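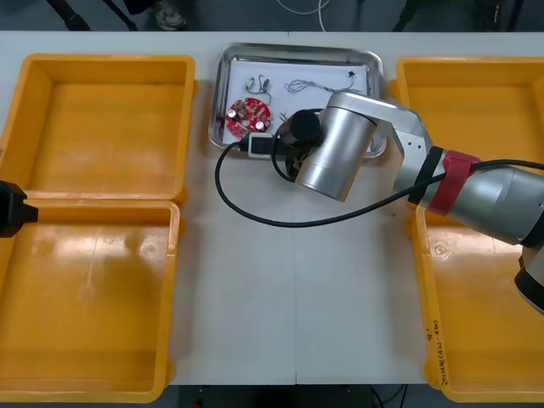

Martim Correia
Writer, occasional recapper, watches too much television

I finished Lidstead on Friday, all ten episodes, and I've spent the days since reading people who call it the best workplace comedy in years. I don't see it. I laughed maybe four times, and two of those were at the same door.

If you haven't bothered: Lidstead is the name of the town, and the show follows the night shift at Markent, a discount chain that is always one bad quarter from closing. Every sitcom about work now has this setup. The place is dying, the boss is a fool, the staff are secretly a family. I'd like to see one where the store does fine and they still can't stand each other.

The pilot got my hopes up. There's a long bit in which the assistant manager has to fit 298 returned fondue sets into a break room, and the camera just stays with her while she works it out. No music, no one turning to the lens. Then episode two arrives with a talking-head interview every ninety seconds and you can hear the network notes.

My bigger problem is De Graaf. He's the regional supervisor, he's Dutch, and after ten episodes those are his traits. The critics keep praising the restraint in the performance. Maybe. Or maybe he was handed up to 3000 words for the whole season and most of them were "targets." When he gets his big speech in the finale, about his father's shop in Grerkon, I had to go back and check whether the father had ever come up. He had, once, in episode six, in a joke about cheese.

The romance I'm less sure about. Half the reviews I read were angry that it stalled, but stalling suited those two. She is clearly still mad about the parking space. What I didn't buy was the snowstorm episode, which locks them in the stockroom overnight so they can talk. Did the writers know that episode already exists, on every show, going back to before I was born?

There's also the running time. Comedies used to come in at 22 minutes and be meaner for it. The Lidstead finale is 51. I kept pausing to see how much was left, and I never do that with something I like.

A second season is coming in January, supposedly with a new showrunner and a rival store across the road. I'll probably watch the first two. The woman who plays the assistant manager is very good, and I still want to know what happened to the fondue sets.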